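Worker — preguntas frecuentes del alquiler

¿Qué incluye?
El brazo, la pinza, el cableado y una visita de puesta en marcha. La base móvil va aparte.

¿Sirve para cualquier cocina?
Casi. Encimera recta, enchufe cerca y 100 cm libres delante. En cocinas en L hay que mandar plano antes.

¿Cuánto cuesta?
400 euros al mes, mínimo tres meses. Fianza de 1.000, se devuelve al recojer el equipo.

¿Qué tareas trae de serie?
Recoger latas, mover cuencos, retirar paños. Cristal fino no — todavía. Cuchillos tampoco, ni con supervisión.

¿Hay que vaciar la encimera?
No hace falta. Pero nada pegado al borde.

¿Cuánto tarda la instalación?
Una mañana. La calibración, unos 15 minutos más, y se repite si alguien mueve la base.

¿Puedo enseñarle tareas nuevas?
Sí, con el módulo Gudarent. Se contrata aparte, precio bajo consulta.

¿Y si se para a mitad?
Botón rojo, esperar, rearmar. Si sigue igual, escribir a soporte con el codigo de la pantalla. Contestamos de 9 a 18 h.

¿Hay lista de espera?
Para Stulevside sí, hasta junio. Para Holst no. 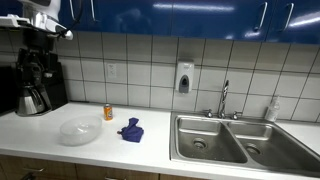
Unnur Ketilsson
Responsable de instalaciones, Worker

Última duda que llega mucho: el fregadero. El brazo puede trabajar al lado, pero la pinza no se sumerge. Salpicaduras, vale. Secar con paño y listo.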